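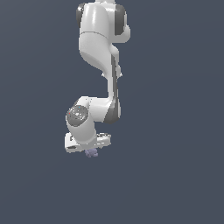
Most sculpture walks are planned from listings, and most listings tell you very little about whether the thing is worth the walk. You get a name, a year, a height, sometimes a weight, and a cropped shot that could have been taken anywhere. The white arm on its plain slate background has the same problem: folded in a zigzag, glossy shells, dark grey panels, no floor or wall or table near it, so it could be the size of a crane or a desk lamp for all you can tell. Keep that in mind when a tourism site shows you a bronze against clean sky. What follows is how I plan a half day of looking at public sculpture in a coastal town, using Wenside, where I've now done the trail three times and been misled on two of them.

Start with the council's own map

Skip the "top ten" pages. They copy each other, errors included. Look for the council's public art register, usually a dull PDF buried under planning or parks. It will have a street location and a date of installation, and with luck a note on whether the piece has been moved or put into storage. The Wenside register still lists a fountain that went in the skip years ago, so it isn't gospel, but it's less wrong than the brochure.

Treat the apps as a second opinion

I tried two. Kevard has decent maps and drops pins in the right street. Its star ratings are useless, as far as I can tell, because people rate the weather and the parking. Pladotik is an audio guide you pay for, and the narrator spends a long time telling you how you are feeling. Download either one before you leave, as reception drops out past the boat ramp.

Check the distances yourself

"A short stroll from the promenade" is a phrase I no longer believe. The brochure puts Lucero, the big bronze on the headland, 200 metres past the surf club. By the path you're allowed to use, it's 800 metres, and it finishes with 139 steps, which the brochure leaves out altogether. I counted them on the way down, out of spite. If you have a pram or a dodgy knee, there's a gravel service road on the inland side. It's longer but the grade is gentle, and it isn't signposted. Look for the green gate beside the toilet block.

Measure the route on any mapping site with the line tool, following the track and not the crow. Then switch on the contour layer. Two minutes of that would have saved me a good deal of swearing.

Read the plaque with one eyebrow up

Plaques are put up by whoever paid. The one at Lucero credits Tõnu Sakalauskas as sculptor and says the figure is "a fisherman's widow keeping watch". There is a letter from him in the local history room at the library, and in it he calls her a swimmer. No widow, no fishing boats. The widow story seems to have started with the plaque, and every website since has repeated it, a few with extra tears. Ask at the desk for the folder on public monuments. It's thin and you can get through it in half an hour.

While you're there, look up who did the casting. Austra Siliņa worked the surface of the lower half after the mould was damaged in transit, and you can see the change in texture at the hip once you know. She isn't on the plaque at all.

Pick your time

The listings say sunset. At sunset the headland is full of people who also read the listings, and the sun sits directly behind the figure so all you get is an outline. I'd go about 6 in the morning in summer, when the light comes in off the water and reaches the face. In December the car park gates open earlier than the sign says they do, though I wouldn't bet a long drive on it.

What to look at once you're there

Walk all the way around. It sounds obvious, but the path delivers you to the front and most visitors take their photo and go. The back of a bronze is where you'll find the foundry stamp, the repairs and the weld lines. Step back far enough to see a person standing beside it, and decide then whether "monumental" was a fair word. At Wenside I'd say it was a generous one.

Take water. The kiosk marked on the map has been shut each time I've been, and the tap next to it tastes of hose.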